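Progress report to the Hidotard Fund
Small Grants for Home and Shared Workshop Projects
Project: Prirkivow, a tidying robot for the front room
Report 2, 15 September 2020

You asked for two pages on where the money has gone and whether the robot works. The money part is easy and comes at the end. The other part takes longer.

For whoever has inherited this file since February: Prirkivow is a two-armed robot meant to put household things back where they live. It is being put together between the shared workshop at Rulladthorpe, where the metalwork and most of the swearing get done, and my own front room, where the furniture is. The application promised a machine that could tidy "general household items". I was in a generous mood when I wrote that. We agreed in the first report to narrow it to footwear, and footwear has kept me fully occupied.

What got done

The arms are on and both of them move when told. The left was late because I had mounted the shoulder bracket upside down, and the software, which trusted me, spent an evening trying to reach the ceiling. The bracket is now the right way up and has an arrow scratched into it.

The hands replaced the simple two-jaw grippers in the original plan. I know the budget line said grippers. A two-jaw gripper is fine on a block and fine on a tin of beans, but a slide slipper is mostly a hole with a strap over it, and the jaws would either squash the strap flat or shove the whole thing off the back of the shelf. Jointed fingers can get under the strap, or take the sole from the side, and they forgive a bad approach by a centimetre or so. The cost was met from the travel line, as travel had become a theoretical matter by then.

The controller box is a Zabala, second-hand, bought from another member at Rulladthorpe who was moving on to beekeeping. It runs warm but it runs. I have written over the old labels on the ports, as they described a lathe.

The shelf is the one piece of equipment that has given no trouble at all. It is a black metal frame with wooden boards, and I have been using the boards nearest the floor for most of the trials. Low shelves are harder for the arm than I expected. It has to reach down and forward together, and the elbow is then apt to wander into the space where the next slipper is. I could raise the work to a friendlier height, but people keep their shoes near the floor and I would rather find out now. 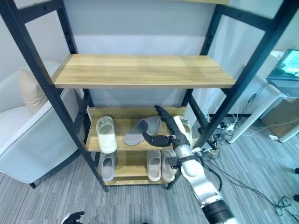 The approach is the part I am happiest with. The hand comes in over the shelf, slows down, and lines itself up before it tries anything. In February it skipped the slowing down. The present version is so cautious that visitors have asked whether it is switched on, and I have come to take this as praise.

Results so far

I ran the same trial 100 times over the winter: one slipper, picked off the shelf and put back on the shelf pointing the same way. It managed 80 of them. Of the 20 it missed, most were slippers lying at an angle, where the hand made for the toe end as if it were the heel. The two ends of a slide are more alike than you would think, if all you have ever known is slides. A few were dropped on the way back. One was put back perfectly, upside down, and I argued with myself over that for some time before counting it as a miss.

Colour matters more than it should. Pale slippers on pale wood give the vision software a hard time late in the afternoon, when the light goes yellow and everything in the room settles on being the colour of porridge. Grey ones hold up better. I have tried a lamp, which helped with the slippers and made the reflections worse, so the lamp has gone back beside the bed.

Pairs remain the big gap. The robot can handle a slipper. It has no firm opinion on which other slipper that one belongs with, and when two stand close together it tends to nudge the neighbour while taking hold of the first. The grant agreement says "returns shoes in pairs" and I have not forgotten it.

What went wrong

Cables, mainly. The arm cable hangs in a loop on the underside so the joints can turn freely, and there is a right amount of loop. Too little and the wrist stops short. Too much and it catches on things. I have been through 4 lengths and believe the current one is correct, though I believed that of the third. The floor wiring also wants tidying, and I am aware of how that sounds coming from this project.

The strap at the wrist was meant to be temporary. It has a buckle and it holds well, and the machined collar that was to replace it has now been quoted twice at prices that made me fond of the strap. With your agreement I would like to call it the final design.

I lost the best part of three weeks to a software update that swapped left and right. I won't go into it. The settings are now backed up in two places, one of them on paper.

Money

Spending is within the total grant. Since the last report the main items have been the hands, the controller, cable and connectors, and bench fees at Rulladthorpe. There is $280 left in the parts line. I would like to put it toward a spare set of finger tendons, because the ones in the right hand are beginning to creak and the supplier is slow. The travel line is now empty, having been travelled on by two hands in a courier van. Receipts are attached in date order, apart from the Zabala, for which I have a handwritten note and a jar of honey.

Next stage

The next job is telling toe from heel properly, by looking for the opening under the strap before deciding on a grip. I have a rough version going and it is right more often than I am in a dim hallway. After that comes pairs, first on a shelf with plenty of room and then with neighbours close by. Laces are not in the plan. If anyone on your side was hoping for laces, please let me know gently.

I am asking for one change to the agreement, which is to move the pairs milestone from the third report to the fourth. The third would then cover single slippers at any angle, on any of the lower boards, in ordinary daylight. No extra funds are needed for this.

You are welcome to come and see it run. Wear shoes you don't mind leaving at the door.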